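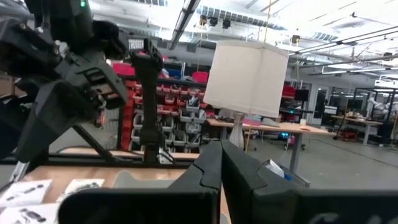
**Component:** Nevach planner, right arm, wrist view
**Status:** reopened
**Reported by:** Brahim Morsy

Reopening this. The last note says the stalls were "resolved by tuning" and I don't buy it. Raising the goal timeout from 800 ms to 2,000 ms makes the error message go away. The arm still stops short of the lamp, it just takes longer to admit it.

**Symptom**

Right arm gets a reach goal toward the lamp base. Planner reports success, controller starts the motion, then Wurna flags a collision and holds. Log line each time:

`wurna: hold, predicted contact: right_finger / unknown_object`

Unknown object, again. If the perception side can't name the thing, I'd like to know why it is so sure where the thing is.

**What I checked**

- Restarted the planner only. Same hold.
- Restarted everything. Same hold, so please stop suggesting it.
- Rolled Tahiri back 2 releases. The hold moves a little later in the path but still happens.
- Turned off the wrist depth stream and planned from the overhead cloud alone. No hold. I would not run it this way with a person nearby.

**What I think is going on**

The self-filter is supposed to cut our own hardware out of the wrist cloud. From the wrist, the fingers take up most of the lower half of the view, and the other arm fills a good part of the left side. My guess is that the filter handles the right gripper and does a poor job on the left arm, particularly the tall black upright piece in front of the shelves. Whatever gets past the filter goes into the map as an obstacle.

The lampshade may be a second problem. It's white fabric, lit from overhead, and the base under it is pale and translucent. I wouldn't trust depth on either one. The vendor notes for Ronusness say translucent surfaces are "supported," with no numbers behind the word.

**Asked for**

1. A dump of the map at the moment of the hold, with the left arm mesh drawn over it. A screenshot of the summary panel won't do.
2. The mesh version the filter loads. I suspect it predates the current finger set on the left arm.
3. Timestamps for joint states next to timestamps for the cloud. If they disagree while the left arm is moving, padding the mesh will only hide it.

**Reply, 4:40 pm**

Got item 2. The filter loads a mesh from February, with the old fingers. That fits my guess, but it doesn't prove it, and it says nothing about the lamp. Loading the current mesh now. Timeout goes back to 800 while I test, and I want it to stay there.

**Reply, 5:25 pm**

New mesh loaded, 2 reach goals sent. First one completed. Second one held at the same spot as before. Not closing this on a coin flip. Still waiting on items 1 and 3.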